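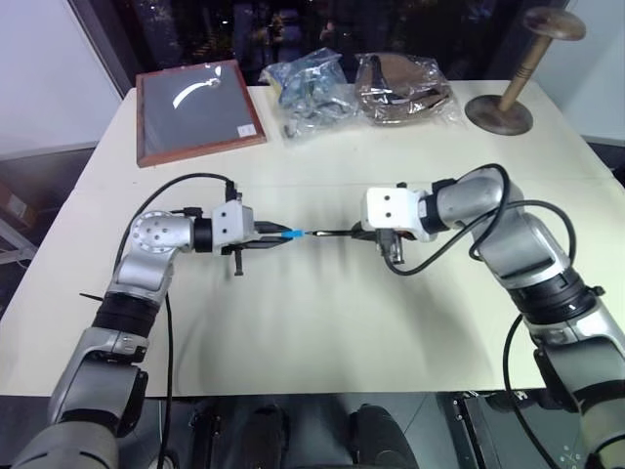 Motion Planning Engineer, two-arm manipulation
Trillow, software group
Full time, on site. Posted 18 Aug 2026

Putting the cap on a pen is a solved problem for most people over the age of three. We have 1,737 open and closed tickets concerning that sort of thing, and we would like some help.

Trillow writes the planning and control software for pairs of robot arms that have to work close to each other without a fence, a fixture or a grudge between them. Our planner is called Metow. It decides where both arms go, when, and which one gives way. It is good at large, sweeping moves that impress visitors. It is less good at the last inch, where both grippers want the same piece of air and the collision checker, a cautious soul, would prefer that everyone went home.

You would own that last inch.

What you'd be doing

Rewriting the close-range part of Metow so that allowed contact is described in one place. It is currently described in four, two of which disagree.

Getting replanning under 18 milliseconds when the wrist camera changes its mind about where the part is. It changes its mind often.

Working with Rory Morrison on pose estimates for small, shiny or see-through parts. Rory handles perception and has views on lighting.

Keeping the replay tool alive. Everyone depends on it and the person who wrote it has moved to Portugal.

What we need

Solid C++ and enough Python to read other people's. Real experience with trajectory optimization or sampling-based planning, on hardware that could hit something. Comfort with force control, or a believable plan for getting comfortable by November. A degree is fine. So is no degree and a repository we can read.

Please don't send us a machine learning résumé with the word "planning" added at the top. We had 29 of those last time.

What you get

A salary we will tell you in the first call, before you have to ask. Health cover, 16 weeks of parental leave, and a desk near the arms, which are quieter than the coffee grinder. You would report to Sheena Tennant, who reviews code quickly and at length.

How to apply

Write to Vilmos Lengyel at the Trillow front office with a résumé and one page on a motion bug you chased for too long. Tell us what it was in the end, even if it was a sign error. Ours usually are. There is one technical interview and one afternoon in the lab, paid. No whiteboard puzzles.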